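3. Rest intervals and relief pitching in the Burkari League

3.1 Setting

The Burkari League is an amateur summer baseball competition in which each club plays a schedule of 30 games, most of them on weekends. Rosters are small, and a pitcher who starts on Friday evening may be asked to relieve on Sunday afternoon. League rules set a minimum rest interval according to pitches thrown, but warm-up throws in the bullpen are excluded from the count. The present section considers whether that exclusion matters for the workload of relievers at two clubs, Studen and Nigatu, which share the ground at Stasotside.
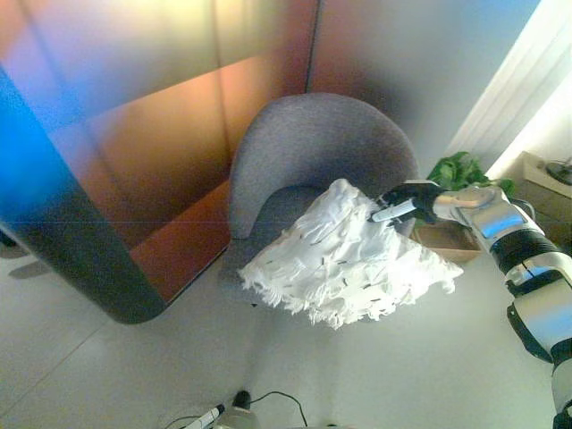
3.2 Data and definitions

Scorebooks were supplied by both clubs and transcribed by hand. The sample consists of 22 pitchers who made at least one relief appearance, of whom 19 also started a game. An appearance was classed as short rest where it fell within two days of the previous one, regardless of the number of pitches recorded. Bullpen activity was logged separately by the scorer on duty, who noted each occasion on which a pitcher began to throw at game intensity, whether or not he subsequently entered the game.

Appearances in exhibition play were removed. Games shortened by rain were kept where they counted in the standings, on the view that a pitcher's arm is taxed by a called game much as it is by a complete one.
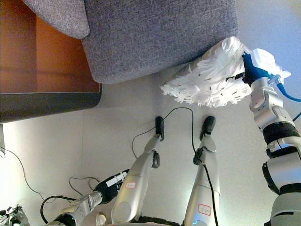

The two scorers did not always agree on what constituted game intensity. Where their entries differed, the lower figure was used, and the resulting estimates should therefore be read as conservative.

3.3 Results

Relievers at Studen warmed up without entering the game more often than those at Nigatu, and the difference was concentrated in the late innings of close games. Six pitchers accounted for most of these unused warm-ups. All six were eligible under the rest rule on every date examined — a finding that reflects the wording of the rule more than the labour involved.
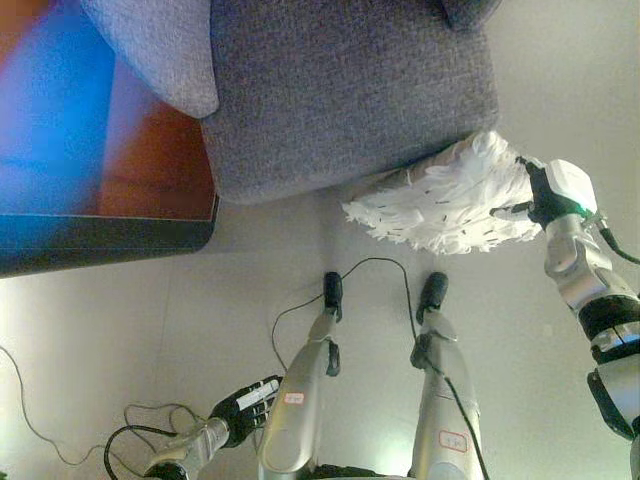
Figure 1. Grey sofa and flat-screen monitor.

Walk rates were higher following an unused warm-up on the preceding day. No comparable pattern was found for strikeouts, and the sample is too small to support conclusions about injury.

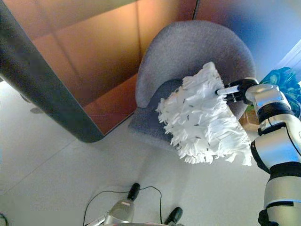
Could the difference between the clubs be explained by travel?

Travel is an unlikely explanation, as Studen and Nigatu play their home games at the same ground and make the same road trips over the season. Managerial preference remains the more plausible account, although it was not measured directly. Scorebooks for the following season will be transcribed in December using a single definition of game intensity.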